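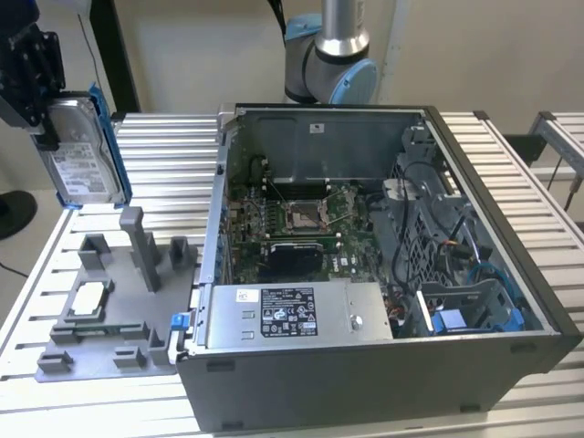

An open desktop tower, lying on its side with the CPU socket empty.

I bought my last new computer when my daughter was in kindergarten, and she drives now. I'm not cheap (okay, I'm a little cheap), but I do hate throwing out a machine because one piece of it got tired. So this winter I went looking for people who feel the same way, and wow, there are a lot of them!

My first stop was Dhillon, a secondhand shop wedged between a bakery and a dry cleaner. Annick Lévesque has run it for 15 years. She sold me a memory upgrade for five dollars and then talked me out of the fancy graphics card I'd been eyeing.
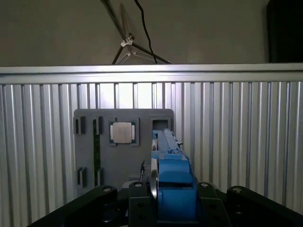
"Most folks want their email to open faster," she told me. "Tell me what's slow and we'll start there." I went home, wrote a list of what was slow, and found that half of it was my own mess — 333 browser bookmarks and a desktop I couldn't see for the icons.

Garnet McKinnon is more of a tinkerer. He keeps the office machines going at Skeltadach, a small map publisher, and he figures he's had the lid off 200 of them.

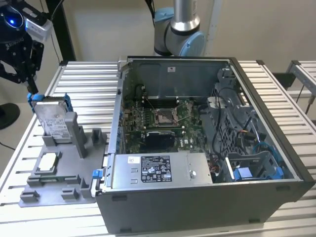

His big advice for anybody shopping used is to get the side panel off before you pay. Look for dust, look for puffy capacitors, and see how things come apart. He likes a case with colored touch points, like the blue latch by the power supply and the row of blue clips along the inside wall, and I get why. I'm the person who pulls on the wrong thing.

Buying used does have its headaches. My first find came with no hard drive, and I only noticed at home.

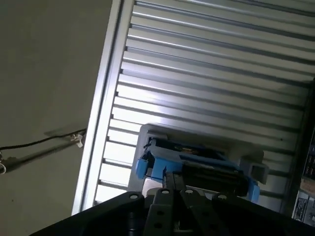
Annick took it back without a fuss, and the one I swapped it for is under my desk right now, humming a bit louder than I'd like. I'm going back in January for a quieter fan.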